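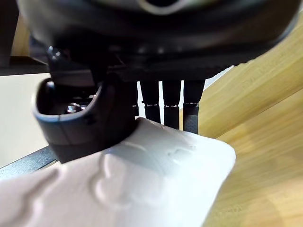

A white plastic pouch, the container that came for all the other containers.

The Pouch Years

My kitchen used to have boxes in it. I remember them fondly. They had corners, and you could stand one next to another and have what people in catalogs call a pantry. Then sometime after we moved to Zitstead the boxes started leaving, followed by the jars, and one evening I opened the cabinet for rice and a pouch of lentils slid out and hit me on the foot. It didn't hurt. A pouch never hurts. It just lies there on the floor, looking like it might do it again.

The pouch has been gaining on us for years. Soup went early. Tuna held out in its can longer than I would have guessed, and now it comes flat, like mail. Dish soap is sold in a pouch so you can refill the bottle you bought before you knew about the pouch. The cat, who was raised on cans and has standards, is presented twice a day with something squeezed from a sachet and has stopped making eye contact.

What the pouch has going for it is that it weighs almost nothing and ships flat. This matters a great deal to people who own trucks. I don't own a truck. I own a cabinet with a door that no longer closes.

Let's take the standing-up issue first. Many pouches are sold as stand-up pouches, and in the store they do stand up, shoulder to shoulder in a cardboard tray that is doing all the work. Take one home and it will stand for as long as it's full. Remove two spoonfuls of anything and it develops a lean. By the halfway point it has folded at the waist, and it spends the rest of its life face down on the shelf so you can't read what it is.

Then there's getting in. Somewhere near the top corner will be a tiny notch with the words TEAR HERE. I have torn there. The tear starts out with confidence, heads straight for the zipper, and then dives below it, leaving you with a perfectly good resealable closure attached to nothing. We keep scissors in the kitchen for this now. We also keep clips, which came in a bag of 200, in a pouch, with a zipper I tore off.

I wanted to like the drawer solution. Skundano makes a set of upright dividers meant to file your pouches like records, with little tabs for labeling. I spent a Saturday on it. Grains went in the front, then beans, then a section I labeled MISC. that soon took over the drawer. The dividers are fine. They're sturdy and a nice gray. But records are all the same size, which is something I hadn't properly appreciated about records until I tried to file a pound of quinoa behind a single serving of miso.

Hirvonen goes the other way and would like you to pour everything into canisters. Their canisters are lovely, and they hold slightly less than one pouch of anything. So you fill the canister, admire it, and put what's left of the pouch back in the cabinet with a clip on it. I now have every dry good in two places. When I run out of flour I run out twice, some days apart.

The cheapest answer came from Vandis, whose whole product is a tension rod with hooks. You clip a pouch, hang it up, and walk away. It looks like a very small laundry day in there. My family made remarks. But I can see every pouch from the front, nothing slides, and when the rod came down in June, as it was always going to, the whole pantry landed softly.

I've also changed how I buy. I stay away from anything in a bulk pouch, having once ordered 1,000 grams of cinnamon under the impression that a gram was larger. I squeeze the air out before closing. I write the contents on the back in marker, on the blank part, so that when a pouch collapses on its face it's at least lying there with its name showing. White ones take the marker best. The shiny silver ones will accept it, then pass it along to your hands.

Last week I went looking for a can of tomatoes and found one, all the way at the back, behind the lentils. It was round and heavy and exactly where I'd left it. I made sauce, rinsed the can, and put it on the counter to hold the scissors.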